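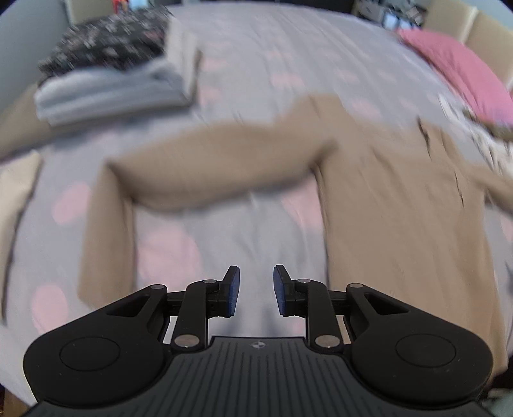
Hand-held gripper over a beige sweater, folding job on a bed. Blue textured pads at the fingertips.

Ekum hand-held gripper: setup, upkeep and one repair
Review by Lukian Tkachuk
06/10/2020

Ekum sells this gripper as a hand-operated twin of the one on its arm. The operator squeezes, the two fingers close, and a wide-angle camera behind the linkage records the job. We bought two units and have logged 1,013 folding runs between them, mostly sweaters, T-shirts and pillowcases. This review covers the mechanical side. I have left out the recording software, which has changed twice during the test and will probably change again.

In the box
One gripper, assembled. One spare pair of finger pads, two hex keys, a strip of calibration targets and a folded sheet of instructions. The sheet gives the tightening order for the base plate and nothing on the pivots. Laurinda Leitão asked Ekum for the missing page and received it as a scan four days later.

Setup
Allow 16 minutes for the first unit. The ribbed base plate goes on first, then the camera bracket, then the zero check. For the zero check, close the fingers until the pads just touch and look at the contact line from above. It should be even along the full width of the pads. On our first unit it was. On the second, the left pad touched at its front corner and left a visible wedge of light at the back. Loosening the pad screw, pressing both pads flat against a steel rule and retightening fixed it.

Next, open and close the fingers ten times with the camera running and check that both tips stay in view at full opening. If one side drops out, the bracket is rotated. There is a little play in its slots, and the slots are not marked. I scribed a line on ours.

Pads
The blue textured surface is the best part of the tool. It picks up a single layer of knit at the cuff and lets go cleanly. It also collects lint. With wool and acrylic sweaters the texture fills in and thin cotton starts to slide. Our routine is a dry nylon brush every 70 runs and a wipe with a damp cloth at the end of the day. Alcohol made the surface of one pad shiny, so we stopped using it. A replacement pad takes one screw. Repeat the zero check after any pad change.

Linkage
Each side is a rounded lobe and a set of slim bars on metal rivets. The rivets cannot be adjusted, and this is my main complaint. When a joint wears, the whole side has to be replaced. At run 640 the right finger of unit one began to lag behind the left by a hair on opening. Flynn Rewi traced it to the pivot at the base of the inner bar, where fiber had wound itself under the rivet head. Tweezers and a puff of dry air cleared it, and the lag went away.

We now inspect every pivot under a lamp each Friday. Do not oil them. Valter Guerreiro tried one drop of light machine oil on unit two in February, and within a week it had gathered enough fluff to stiffen the joint. Cleaning it out took an afternoon.

Camera window
Fingerprints on the lens cover are the most common cause of rejected runs here. Wipe it before each session. Blur from moving the hand too fast is a separate matter and no amount of cleaning helps with it. Slow down at the sleeve.

Compared with the Kiline
The Kiline uses screwed pivots and can be fully taken apart on the bench. It is also heavier, and its pads are plain rubber that drags on knitwear. For rigid parts I would take the Kiline. For clothing, the Ekum.

Good: pad grip, quick pad change, stable zero once set.
Bad: riveted joints, unmarked bracket slots, incomplete instructions.

Spare pads ship in pairs only. Linkage sides are sold left or right, and the part numbers differ by one digit, so read the label before opening the bag.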